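Chapter 7
When the Grip Lets Go: Faults, Stops and the Fault Log

Before you start: reread the part of Chapter 6 on stop categories. You'll need it by page two.

April, a little after 4 a.m., Kovine packing hall. Cell 2 drops a part. Then drops another. The arm doesn't know – it carries on to the place position, opens its fingers over the tray, goes back for more. It did this 212 times before the night lead, Jolanta Urbańczyk, heard parts hitting the guard panel and pressed the stop.

No one hurt. One part had gone through the gap under the fence, though, and ended up in the walkway. That is why the case is in this book and not just in the plant's maintenance file.

What failed? Short version: the grip check. The Volitz controller was set to confirm a pick by finger position. Fingers stop early, something must be between them. Fingers close all the way, nothing there, raise a fault. Fine on paper. But the fingers had been swapped for a wider pair during the day and the closed position was never taught again. So every close looked like an early stop. Every empty hand looked like a full one.

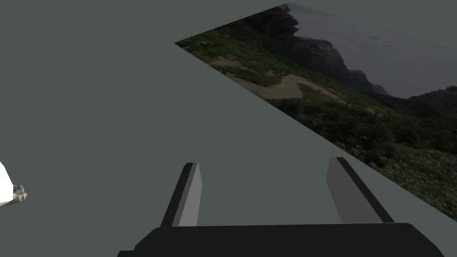 Why didn't the controller raise a fault when the parts fell?
The only thing it checked was finger position at the moment of closing, and that reading was wrong. Nothing checked again during the move, so a part lost on the way made no difference to the program.

Two separate problems, then. Keep them apart in your head, students mix them up all the time. One is a bad reference value (setup error). The other is a missing check (design error). Fix the first and the cell runs again by breakfast. Leave the second and you will be back.

The log, as it was pulled by Akinola, the service contractor:

Cycles since finger change: 2,055
Cycles with grip confirmed: 2,055
Parts counted at outfeed: lower than cycles by 212
Faults raised: 0

Look at line two. A grip check that never once fails over a whole shift should of made somebody suspicious. Real picks miss now and then. A perfect record can mean the sensor isn't reading anything.

The outfeed counter did know. It just wasn't wired to anything that could stop the arm – a display only, at the far end of the line.

Terms used in this chapter
Reference position: the taught value a sensor reading is compared against.
False confirm: a check that passes when it shoud fail.
Drop zone: everywhere a lost part can reach, including past the fence.

We start with the drop zone, as the people come first. Section 7.1 works it out for a slow arm with a light part, and 7.2 does the same at full speed. Have the Brornitport data sheet open for both.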